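## 四、器物在桌上的停留:以木臼为中心

前面一节谈的是灶台,谈的是火与水怎样把一家人的上午分成若干段落。这一节想把脚步放慢一些,走到餐桌边上来。做厨房研究的人,往往一进门就奔着灶去,仿佛饭菜熟了,故事也就讲完了;我们自己在 Skiltville 做头几次入户时也是如此,笔记本里关于餐桌的记录少得可怜,常常只有一句“饭后收拾”便匆匆带过。后来重读这些笔记,才觉得可惜。许多器物从柜中取出、用过、洗过,再回到柜中,中间总有一段时间是搁在餐桌上的,这一段时间既不算使用,也不算收纳,住户自己也说不出一个名目来。我们姑且称之为“停留”。

本次调查共走访 97 户,其中 70 户有独立的餐厅或相对固定的用餐区,其余住户在厨房或客厅里支桌吃饭。入户时间集中在六月,正是当地辣椒和鲜蒜上市的时候,家家户户的臼都拿了出来,这对我们来说实在是一件幸事。凡愿意受访的住户,我们都请他们照平日的习惯做一顿饭,再照平日的习惯收拾,访谈则留到收拾停当之后,坐下来喝着茶慢慢谈。有几家谈得兴起,茶添了又添,还硬要塞给我们一罐新捣的酱,这份情意至今记得。

### 4.1 臼为什么难以归位

在 70 户有固定用餐区的家庭里,60 户拥有至少一只臼,或石或木,大小不等。石臼分量重,多半在厨房一角有个常年不动的位置,主人走过去用它,用完就地擦净,谈不上停留。木臼的情形要曲折得多。它比石臼轻,一个人抱得动,于是便跟着人走:择菜在桌边,就在桌边捣;看孩子写作业,就在孩子旁边捣。可是它又比碗碟笨重,塞不进沥水架,也放不进一般的吊柜。60 户之中,有 40 户说自家的臼“没有一定的地方”,这句话我们听了许多遍,语气各不相同,有的是抱怨,有的倒像是在夸一只散漫惯了的老猫。

臼本身的养护也拖长了它停留的时间。受访的老人大多主张木臼不可久泡,只用清水冲过,再用布擦,然后敞着口放在通风处,等木头自己慢慢缓过来。年轻一辈未必懂得其中的讲究,却也照做,问起来就说家里一向如此。敞口放置的地方,在厨房狭小的人家,自然就落到了餐桌上。垫在下面的东西五花八门,旧毛巾、竹垫、叠起来的报纸,都见过。一位祖母特意缝了一块厚棉布,四角都收了边,她说怕臼底磨坏了桌面,说话的时候手还在布上来回抚平。这样的细处,问卷是问不出来的。

### 4.2 臼作为临时的容器

停留一久,臼便有了第二重身份。敞着的口,厚实的壁,稳当的底,摆在伸手可及的位置,谁手里正拿着一把勺子没处放,多半会顺手往里一插。我们起初把这类情形记作“杂乱”,编码编到一半才觉得不妥,重新翻回去,把它单列为“借用”。借用与杂乱的差别,在于借用是有选择的:插进臼里的几乎总是长柄的东西,勺、铲、擀面的小杖;圆的、扁的、会滚的,仍旧平放在桌上。住户并没有立过这样的规矩,手却似乎自有分寸。

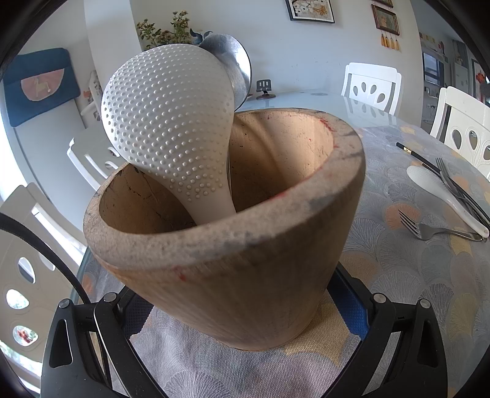
借用的物件与臼之间,未必有烹饪上的联系,这一点对我们的分类影响很大。捣蒜捣椒用的是杵,盛饭用的是饭勺,原本分属两道工序,若依 Clestus 编码表的旧办法按用途归类,二者永远不会落在同一格里。图 1 中的木臼却把饭勺与捣椒留下的痕迹拉到了一处:臼里立着一把带凸点的白色塑料饭勺和一把金属勺,臼沿和内壁还留着些红色的痕迹;另一把白色饭勺则同筷子、叉子一起,平放在铺了贝壳纹桌布的玻璃圆桌上。同是饭勺,一立一卧,在旧表里是同一个条目,在我们的新表里则分记为“借用”与“散放”。我们以为这样分更贴近家里人找东西时的眼光,他们问的是“在哪儿”,很少问“是做什么的”。

**图 1** 餐桌上的木臼与长柄器具。

当然,把位置看得这样重,也会带来麻烦。同一把勺子早晨在臼里,午后在桌上,晚间又回到抽屉,究竟该记哪一处?我们的做法是以访谈开始的那一刻为准,此后的移动另记在备注栏中。Zedberg 小组曾建议取一日之内停留最久的位置,道理上更周全,只是需要在住户家中守上一整天,我们实在不好意思这样叨扰人家。两种办法的结果能否互相换算,目前还没有把握,留待第六节再谈。

### 4.3 桌布与边界

最后想说几句桌布。铺桌布的人家,器物停留的范围往往比不铺的要大,这与我们原先的猜想相反。我们本以为桌布爱惜,人会躲着它放东西;受访者却说,铺了布,磕碰就不心疼了,叉子也好,湿勺子也好,随手放下便是,大不了换洗。也有人家在桌布之上再为臼另垫一层,理由各家说法不一,有说防水的,有说防滑的,还有一位主妇想了半天,笑着说是因为从前在娘家就这样。我们把她的话原样抄进了备注栏。

Vương 式矮桌的情形又有不同。这种桌子用毕即收,器物没有长久停留的余地,臼只能放在地上或窗台上,长柄器具也就少了一个现成的去处,多半改插在水杯或笔筒一类的东西里。样本中使用矮桌的人家不多,不足以单独成表,相关的访谈摘录放在附录二,供有兴趣的读者翻看。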